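Jan 27, 2019

What a day! The new segment labeler finally runs end to end, and I stayed way too late at the Midley bench just watching it chew through demos. It got through 141 of them before I had to go home (the old one would choke after 17 and take my terminal with it). I rewrote the part that lines up the two grippers' clocks, and now left and right hands agree to within a frame or so — lovely to look at on the plot.
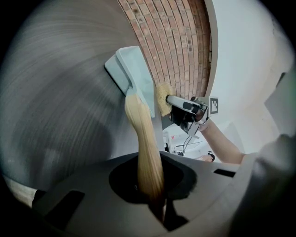

Tomorrow I want to try the marker tracker with the fisheye correction moved ahead of detection. My hunch is that we lose poses near the rim of the lens, where the squares get bent the most, and the planner then fills in something silly. Gashi's solver should handle the rest if I can get it to build. Roughly 600 lines of config, ugh, but I'm excited! Must also remember to send the Turitham people the new log format.

12 shares | 3 comments

Recent entries
Posberg build notes
Smoother paths, March plans

Contact | © 2019 | Back to top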